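# Best way to clean a black metal railing and ceiling beams on a mezzanine?
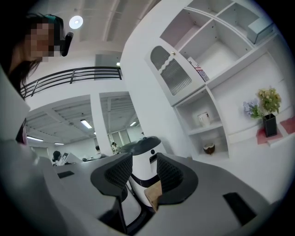

*Last edited in November · 3 replies*

**Hedvig Strand**

Hello everyone, and thank you in advance for your patience with a long post! I look after a building in Staston with an upper level that I love dearly and can't seem to keep clean. The railing along the edge of the mezzanine is black metal, with horizontal bars and upright posts, and the walls and ceiling are white. It's a handsome combination, but every speck of dust shows up on the bars, and if I'm careless with a wet rag I get gray drips on the white paint.

The ceiling has recessed beams, and dust likes to settle where they meet the flat parts. There's also a round ceiling light, and once it's on in the late afternoon you notice every cobweb near it.

I measured the railing last weekend – 66 feet in all. I've tried an old T-shirt with dish soap, which left streaks, and a feather duster, which mostly moved the dust down to the next bar. A local company, Blomqvist, quoted me $600 for a one-time cleaning of the railing and the ceiling together. They were very nice on the phone, but I'd like to try it myself first. Two things I'd love help with:

- What do you wipe black metal with so it doesn't streak?
- How do you reach ceiling beams without standing on a ladder next to a railing?

**Plotix**

Hi Hedvig! I had a railing a lot like yours for years, and streaks were the bane of my life until my sister talked me into using far less soap. A couple of drops in a bucket of warm water is plenty, truly. Go over everything dry first with a microfiber cloth (a clean sock on your hand works just as well, and you can wrap your fingers right around each bar), then wipe with a cloth you've wrung out as hard as you can, and dry it with a second cloth as you go.

Start with the top bar and work down, one section between two posts at a time. I always did the undersides too, because that's where the sticky stuff hides. For the drips, I tucked an old towel along the bottom and slid it along with me. It took me a good part of a morning, with coffee breaks, and after that a quick dry wipe every couple of weeks kept it nice.

Please skip the furniture polish. I tried it once and the dust stuck even worse!

**Tetano**

Swiffer on a pole. Done.

**Marigold Lane**

I'd go a bit further than Tetano, although the pole is the right idea – get an extension pole with a locking collar and a duster head that bends, so you can lay it flat along the side of a beam. Keep both feet on the floor and stay well back from the railing. I would not put a ladder up there at all, and if there's a stretch you can't reach from a safe spot, that's the part to pay somebody for. You could ask Blomqvist to price only the ceiling.

Keep the duster dry on white paint, and do the ceiling before the railing, or you'll be wiping those bars twice. Switch the light off and let it cool before you go near it. If the cover comes off, check how it's fastened before you twist anything. Mine had a little screw on the side that I didn't find until I'd already cracked the edge.

Good luck, and do let us know how you get on with the beams!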